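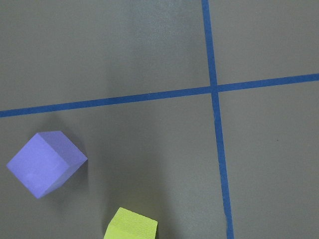 Dos cubos de espuma y cinta azul sobre fondo gris

CO2, pilas y una alerta a las cuatro de la madrugada

2018-08-15

Llevaba desde abril prometiendo esta entrada y cada semana encontraba algo más urgente que hacer (por ejemplo, ordenar el cajón de los cables, que sigue igual). Va de los sensores de CO2 que puse en la oficina, la segunda planta del edificio Munteanu, en Drosville. Si venís buscando un tutorial con todos los pasos, aviso de que me he dejado cosas por el camino y alguna no la sabría repetir.

La idea salió de un dolor de cabeza, el mío, el de todas las tardes a eso de las cinco. Yo le echaba la culpa al café, luego a la pantalla, luego a la silla. Un compañero decía que era el aire y no le hice ni caso hasta que compré un medidor barato, lo dejé al lado del monitor y lo vi subir toda la tarde como un taxímetro. Casi 2000 ppm antes de que alguien abriera una ventana. ¡Con razón bostezábamos todos!

Así que pedí cuatro sensores Altine, unos cacharritos blancos que miden CO2, temperatura y humedad y lo mandan por radio a una pasarela. La pasarela lo sube a Amitura, que es la plataforma en la nube donde guardo los datos y pinto las gráficas. Podría haberlo montado todo en casa con un servidor propio, ya lo sé, me lo habéis dicho por correo varios. Pero tengo una edad y los domingos me gusta salir.

La instalación

Colgar los sensores fue lo fácil. Decidir dónde, bastante menos. El primero lo puse encima de la puerta de la cocina y durante una semana me estuvo contando la vida de la cafetera. El segundo quedó justo debajo de una rejilla de ventilación y según él vivíamos en un prado alpino. Al final los tengo todos a la altura de la cabeza de una persona sentada, lejos de puertas, ventanas y rejillas, y desde entonces las cuatro curvas se parecen entre sí lo suficiente como para que me las crea.

La pasarela dio más guerra. El manual dice que se enchufa, se pulsa el botón y parpadea en verde. La mía parpadeaba en naranja, color que no sale en el manual. Después de un buen rato cambiando contraseñas descubrí que solo entiende redes wifi de 2,4 GHz y que la nuestra repartía las dos bandas con el mismo nombre. Creé una red aparte para los aparatos y se conectó a la primera. Si os pasa lo del naranja, empezad por ahí. 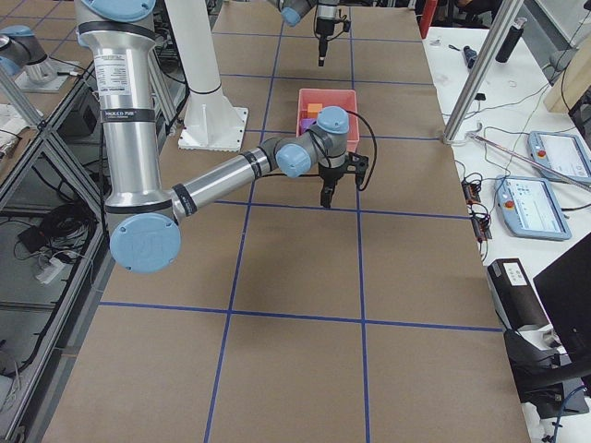

Brazo plateado sobre una mesa con papel kraft

En Amitura hay que dar de alta cada sensor a mano, con un código larguísimo que viene en una pegatina. Consejo de amiga: copiad el código antes de colgar el sensor. Yo los di de alta subida a una silla, con el móvil en la boca, y me equivoqué en dos.

Los primeros datos

La primera semana fue adictiva. Miraba las gráficas en el autobús, en la cola del súper, en la cama. Se ve todo: cuándo llega la primera persona, cuándo nos vamos a comer, cuándo hay una reunión larga con la puerta cerrada. De noche la curva baja despacito hasta quedarse plana, y por la mañana vuelta a empezar.

Lo que cambió de verdad fue poner una pantalla vieja en la pared con el número en grande. Nada de gráficas, solo el número y un color. Verde hasta mil, amarillo a partir de ahí. Antes había que convencer a la gente de abrir la ventana (el eterno bando de los frioleros contra el bando de los acalorados, en el que milito) y ahora se levanta quien ve el amarillo. El otro día, a media tarde y con la oficina llena, marcaba 958 y hubo hasta aplausos. Irónicos, pero aplausos.

Mis dolores de cabeza han bajado. También es verdad que he cambiado de gafas, así que no voy a sacar pecho.
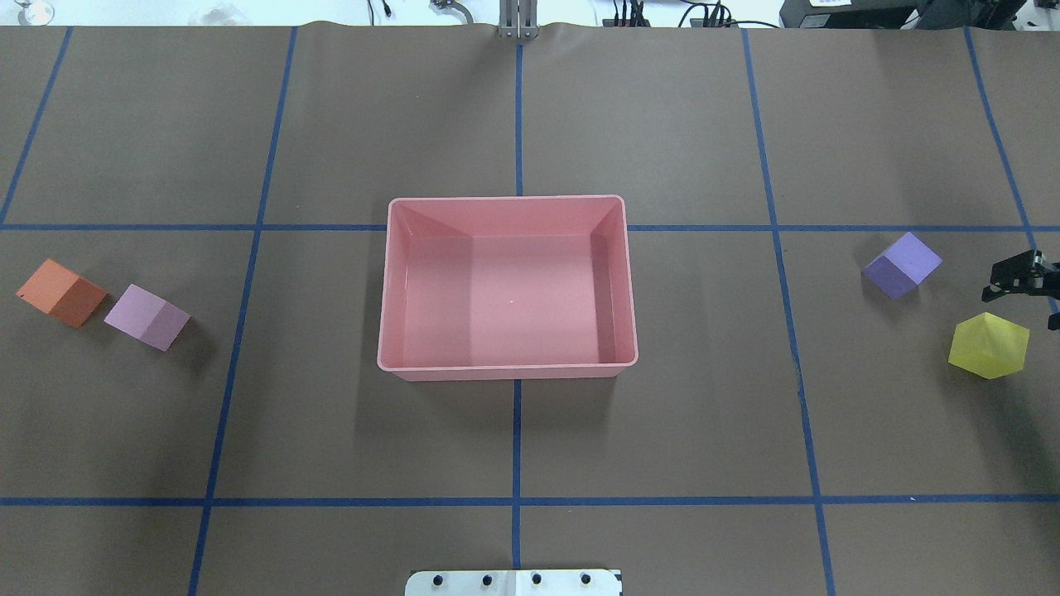 El lío de las pilas

Y ahora lo que me tuvo entretenida medio verano. Amitura permite crear alertas, y yo, muy responsable, puse una para que me avisara cuando la batería de un sensor cayera por debajo de cierto voltaje. Como no tenía ni idea de qué valor poner, miré lo que marcaba en ese momento el sensor de la cocina, 3799 milivoltios, le resté un poquito a ojo y me fui tan contenta.

A las cuatro y pico de la madrugada me sonó el móvil. Batería baja. A los diez minutos, batería recuperada. Luego baja otra vez. Así hasta el desayuno, con el valor yendo y viniendo entre 3799 y 3795 como si estuviera indeciso. Resulta que el voltaje baja un pelín cuando la batería se enfría y otro pelín cada vez que el sensor transmite, y mi umbral había caído justo en medio del bailecito. La batería estaba perfectamente.

Lo arreglé con dos cambios. El umbral lo bajé muchísimo, hasta el valor que recomienda la hoja técnica de Altine, que estaba en la caja desde el primer día — doblada, debajo del cartoncito. Y además le dije a la alerta que no salte hasta que la lectura lleve seis horas seguidas por debajo. Ni un aviso nocturno desde entonces. También silencié el móvil por la noche, medida de ingeniería avanzada. 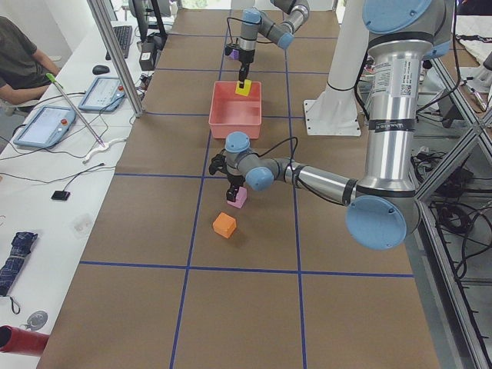 Dos brazos robóticos y un cubo rosa sobre la mesa

De paso aproveché para espaciar los envíos. Venían configurados para transmitir cada minuto y el aire de una oficina no cambia tan deprisa, así que los pasé a cada cinco. Las gráficas salen casi iguales y el gasto de batería se nota enseguida en la pendiente. Si alguien tiene los mismos sensores y los ha puesto a diez, que me cuente, porque me tienta.

Cosas pendientes

Quiero sacar los datos de Amitura a una hoja de cálculo sin tener que descargarlos a mano cada mes. Hay una API, la documentación está a medias y el ejemplo que traen da error de autenticación. He escrito a soporte y me han contestado muy amables con un enlace a la misma página.

También me queda calibrar. Se supone que hay que dejar los sensores un rato al aire libre y pulsar un botón por detrás, y todavía no me he puesto. Los quiero sacar todos juntos al balcón un sábado de estos, si no llueve.

Y me sobra un sensor Altine, porque el lote era de cinco y solo colgué cuatro. Lo he tenido una semana en mi dormitorio y he empezado a dormir con la puerta abierta. De eso ya escribiré otro día con las gráficas, que ahora mismo las tengo a medio exportar.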